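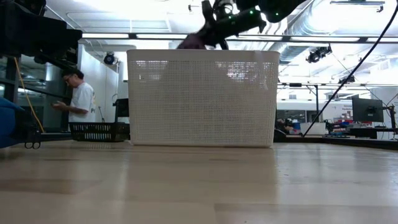 White mesh-sided basket on a pale wooden table. The open sides let air through.

How to store onions, garlic and potatoes so they last for months

1146 views 9 comments 2 shares

I grew far more onions than I meant to last year and I was still cooking with them in spring, which pleased me more than almost anything else I did in the garden! Storing them is easy once you've got the hang of drying them properly, and it works just as well if you've bought a big sack from the farm shop and want to get through it before it goes soft and smelly.

Start with the drying

Lift your onions on a dry day once the tops have flopped over by themselves. Don't bend them over to hurry things up. Ease a fork underneath, shake off the loose soil and leave the roots and leaves on for now.

Lay them out in a single layer somewhere with moving air. A greenhouse bench with the door open is lovely, a porch or garage is fine, and I've used the top of the chest freezer in a wet year. Turn them every few days. Mine usually take two weeks, but go by feel: the necks should be thin and papery, and the skins should rustle when you pick one up. If a neck still feels thick or damp when you pinch it, give it longer.

Garlic gets the same treatment, only out of strong sun. Brush the soil off with your thumb and don't wash it.

Potatoes are different. They want a few hours on the surface to dry off and then straight into the dark, or they'll turn green.

Sort them before you put them away

Make yourself a cup of tea and go through the lot. You're looking for anything bruised, nicked by the fork, soft at the base or thick in the neck. Those go in the kitchen to be eaten first - they're perfectly good this week, they just won't keep. Throw out anything mouldy.

Trim the onion tops to a couple of inches if you're using baskets, or leave them long for plaiting. Snip the roots short. Leave the papery skins alone, even the scruffy ones.

Choosing a container

Anything with holes in it will do for onions and garlic. Mesh baskets, net bags, slatted crates, old tights with a knot between each bulb (my gran's way, and still brilliant). Lidded plastic tubs are no good because the damp has nowhere to go.

Fill baskets two layers deep at most. I know it's tempting to pile them up, but the ones in the middle sweat and you won't spot a rotten one until it has ruined its neighbours. If your basket sits on a shelf, pop a couple of strips of wood underneath so that air can get in from below too.

Potatoes need air and darkness together, so use a paper sack or a hessian one, folded loosely at the top.

Where to keep everything

Onions like it cool and dry. An unheated spare room, a shed that doesn't freeze or a cupboard on an outside wall are all good. Keep them away from the cooker and out of the fridge.

Don't keep onions and potatoes side by side. Mine live at opposite ends of the garage and both last much better for it.

Check them regularly

Once a fortnight I have a quick rummage. Use your nose first - you'll smell a bad potato well before you see it. Take out anything soft, and use up whatever has started to sprout. A sprouting onion is still fine in a soup, just cut out the green bit if it tastes bitter.

Which ones keep best?

Brown onions with a strong flavour nearly always outlast the mild, sweet ones. Red ones come somewhere in between, so I eat those before Christmas. Autumn-planted onions don't keep long at all and should be used by the end of September if you can manage it. With garlic, softneck types keep longer than hardneck, and they're the ones to plait as well.

Siamak Nazari
12 August 2024

9 comments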